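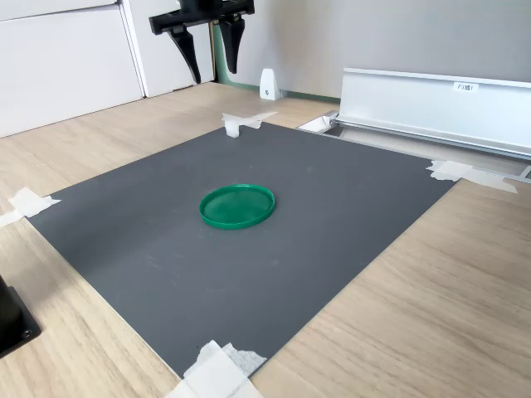 Vaswood today announced Stivix, a water-based clear finish for wooden tabletops in classrooms, workshops and shared work areas. The product replaces the company's two-part table lacquer and will ship in September in matte and satin. It is made for tables that are cleaned every day and that often have things fixed to them for weeks at a time. A common case is a work mat held down at the corners with white masking tape, like the dark gray one on the light oak-colored tabletop shown here. Tape of this kind can pull at a finish when it is removed, and the area under a mat may age to a different shade from the wood next to it. Stivix was developed with both problems in mind.

The finish is supplied ready to use and needs no hardener. It is applied in three thin coats by roller or brush, with light sanding between the first and second coats. At normal room temperature each coat can be covered after two hours. A tabletop can be put back into light use after 16 hours and reaches full hardness after 12 days. Tape, suction feet and rubber-backed mats should be kept off the surface until full hardness is reached.

Peel resistance was the main goal of the work. Earlier water-based finishes from Vaswood held up well to wiping and rubbing but could lift in small flakes when tape was pulled away at a steep angle, mostly on open-grained woods where the first coat had not filled the pores. The first coat of Stivix is thinner and flows further into the grain before it sets. The later coats bond to it chemically if they are applied on the same day. If more than a day has passed, the surface must be sanded before work continues.

"We spent most of the project on the first coat," said Hooman Hassanpour, head of product development at Vaswood. "The top layer was already hard enough. When we looked at failed samples from customers, the break was nearly always down at the wood, so a harder top layer would have made no difference to them."

Samples were prepared on oak, ash, beech and birch panels. Each panel was taped, left for a set period and then stripped by hand and by machine, at slow and fast speeds. The tape test was repeated 60 times on the same area of each panel. No loss of finish was recorded on beech or birch. On oak and ash, slight dulling was recorded along the tape line on some panels, which was removed by buffing with a dry white pad. Full results are given in the data sheet.
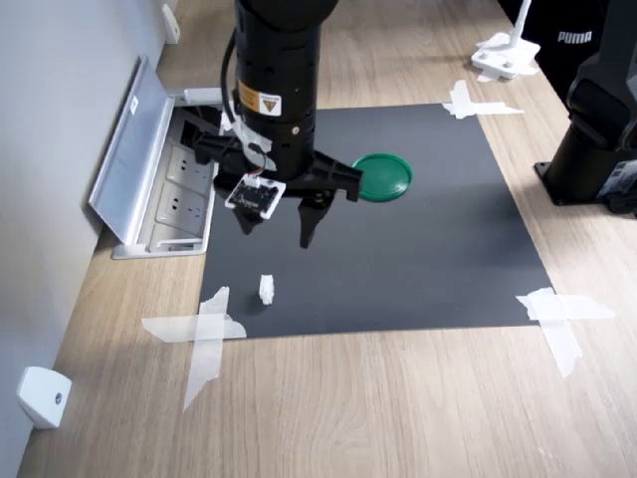

Color change under covered areas was tested separately. Half of each panel was covered and the other half left open to daylight behind window glass. Stivix contains a light filter that slows the darkening of the open half, so that the line between the two is less marked when the cover is taken away. The filter does not stop the change. Vaswood advises users to move mats and desk pads from time to time, and to expect a visible outline on new oak during the first year whatever finish is used.

The finish can be cleaned with water and a mild soap. It resists coffee, tea, ink from water-based markers and most household cleaners if spills are wiped up the same day. Acetone and strong alkaline cleaners will damage it. Tape residue should be removed with a citrus-based remover and a soft cloth, followed by clean water. Metal scrapers should not be used.

Worn areas can be repaired without stripping the whole top. The area is sanded with 80 grit only if bare wood is showing — finer paper is enough in all other cases — and then built up again with the same three coats. Repairs in matte blend more easily than repairs in satin. Tops previously finished with the two-part lacquer can be overcoated after sanding. Tops finished with oil or wax cannot, and must be taken back to bare wood.

Distribution will be handled by Omari, which already supplies Vaswood stains and fillers to furniture shops and school maintenance departments. Mitra Rezaei, sales manager at Omari, said that the old lacquer will stay available until stocks run out. "Customers in the middle of a job should finish it with the product they started with," Rezaei said. "The two can be layered, but the sheen does not match exactly, and on a row of tables the difference will show."

Stivix will be sold in small and large cans. Application training will be offered at the Mazandarani workshop, where the panel tests were carried out. Data sheets, safety sheets and sample panels can be requested from the Vaswood technical desk or through Omari sales staff.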